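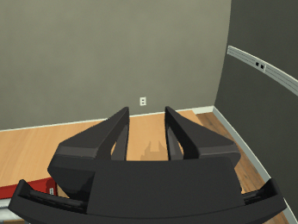
Gripper view in the simulator, fingers open.

Research notes

The Gurncombe group has finished its August tests of Wirnix, a method for teaching two simulated arms to sort rollers. Each policy was trained on 40 demonstrations, with 3 random starts. Adding the gripper view cut failed grasps from five to two on the same test set.
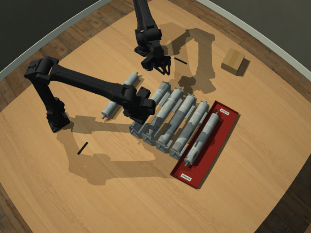

Both arms at the round table, with rollers in their cradles and one in the red tray.

Tests on real arms come next.

Recent items
Blackwood workshop dates
Gosmont software update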